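Flolleck Example Gathering: Questions People Ask Us

Last updated September 4, 2025

Welcome! If you've signed up to help us gather examples for Hoxha, or you're only thinking it over, we hope you'll find what you need on this page. It has grown a good deal over the summer, mostly thanks to people who wrote in with questions we should have answered ahead of time.

What is an example, exactly?

An example is one short recording of a person guiding the robot arms through a task from start to finish. We save what the cameras see along with how the arms and grippers move, and the learning system studies the two together. One example doesn't teach it very much, I'm afraid, so we need a lot of them.

Do I need to know anything about robots?

Not a thing! Mariama Kwofie runs the first session with every new helper, and she is wonderfully patient. Most people feel clumsy for the first hour and then find their hands have quietly caught on.

Why do you use such ordinary objects?

We want the system to learn from the kind of stuff people have in their pockets and kitchen drawers. Keys are a favorite of mine. They slide over each other, they catch on their ring, and they never seem to lie the same way twice.

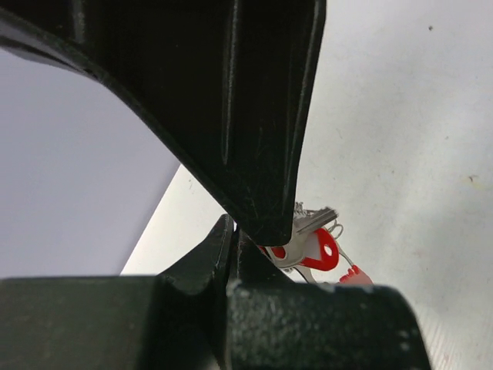

When you're working with something small like that, please take your time closing the gripper. A slow, steady squeeze gives us a much more useful recording than a quick grab, even if it feels a bit silly to go so slowly. If you need to back off and come at it from another side, go right ahead.

What if I drop something?

Keep going if you can reach it, and try to pick it up again. We keep plenty of those recordings (they show the system how to recover from a slip), so please don't feel bad about them. If the object is out of reach, press Stop and choose "Did not finish" from the list.

Are there tasks for both arms?

Yes, and they're a little harder. Bringing two grippers to one small item means watching both sides at once, and I still lose track of my left now and then.
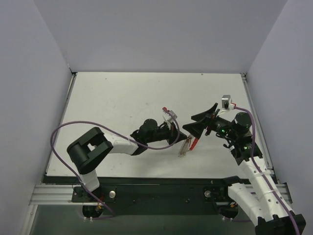

Both arms at the middle of the table, with a small see-through item between the grippers.

How many examples do you have?

We had 455 at the end of July, and we're hoping for 4,000 before we start the next round of training. Of the ones we have, 132 use both arms, so we'd dearly love more of those.

How long is a session?

Two hours, with a break whenever you want one. We ask for no more than five sessions in a month.

Who checks my recordings?

Tihomir Berisha watches every one and adds a short note. If he marks yours "redo," it's usually something simple, like starting before the arms were back at their resting spot.

Can I ask to have my recordings removed?

Of course. Write to Ankica Mujić with your helper number and she'll take care of it.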